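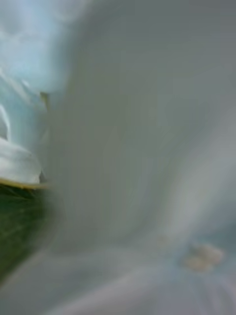 A reader from Clamthorpe wrote to me that tidying is only moving things from one place to the other. I think she is right, and still I do it every evening. In my flat in Widville I keep five things out of the cupboard, no more. The rest must have a place, also the ugly ones – these most of all. A room does not need to be beautiful. It needs that I can cross it in the dark without a light, and in June I could not.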